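Mixed tub

A mixed tub (also odds tub, or in parts of the north simply "the tub") is a lidded household container holding things that have no business being together. It differs from the junk drawer in being portable, and from the toolbox in that a toolbox is expected to contain tools. Most households own at least one. Few admit to having set out to own it.

Origins and naming

The term was put into general use by Zuzanna Sowa, whose pamphlet The Tub on the Side gave it a definition that has been quoted ever since: "a box one opens while looking for something else". Sowa kept to food tubs with lids and refused to admit biscuit tins, which she thought had a literature of their own. Henryk Zawadzka, her most persistent critic, held that the lid was beside the point, as it was generally missing. The two exchanged letters on the matter for most of a November and did not settle it.

Earlier names survive in trade catalogues. The Rutkowska household list offered a "sundries box, square", and Dadik sold a similar article as a "keeper" without saying what it kept.

Form

The usual mixed tub began as a food container. It is plastic, see-through or nearly so, and square or oblong with rounded corners. Square tubs are preferred because they sit well on a shelf, and round ones tend to go back to being used for soup. Cloudy plastic is common. It lets the owner see that there is something yellow in there without committing to what.

Lids vary more than the tubs do. Some are clear, some coloured, and a good number belong to a different tub altogether. A lid with a sunken middle is often pressed into service as a tray, and in many homes this is its main occupation. The Grulevetti lid, advertised as fitting any square tub, fitted most of them on three sides.

Contents

Zawadzka's survey, still the only one of any size, looked into 360 tubs and listed 932 separate kinds of thing. He sorted these under hardware, stationery, food and "other", then gave up on the last heading, which had swallowed the first two. Clamps, pegs, keys, bulbs, string and batteries of uncertain health were the regular residents.

Food is the awkward case. Sowa took the view that a tub with a sandwich in it is a lunch box and should be left alone. Zawadzka replied that a tub with a sandwich and a bradawl in it is a mixed tub, and possibly a matter for the family. Fruit is the commonest intruder, apples above all, being firm enough to share quarters with a tool and come out of it with only a bruise. Bananas are seldom found and never twice.

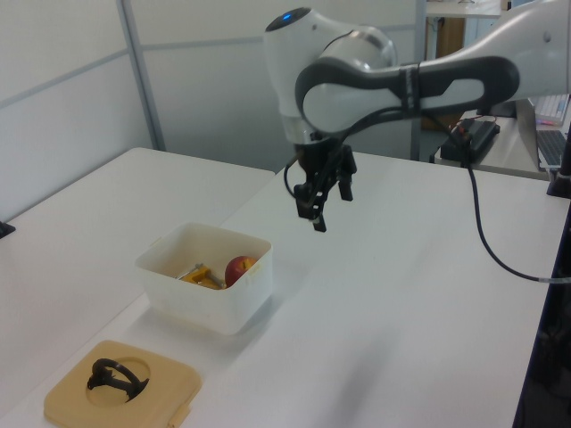

Mixed tub with apple and a yellow and silver object; the lid, to the front, holds a looped black item.

Sorting

The accepted method is to take off the lid, lay it flat beside the tub and move things on to it one at a time. Anything edible goes to the kitchen. Tools go to the toolbox, if that can be found, and the remainder goes back in the tub. Sowa allowed a quarter of an hour for the job. Later writers have been more generous.

Samomer, a maker of shelf dividers, issued a fold-out sorting chart with 2 columns, headed "Keep" and "Keep elsewhere". It was withdrawn after one printing, and copies now turn up chiefly inside tubs.

See also

Biscuit tin (sewing)
Drawer, third down
Lids, unmatched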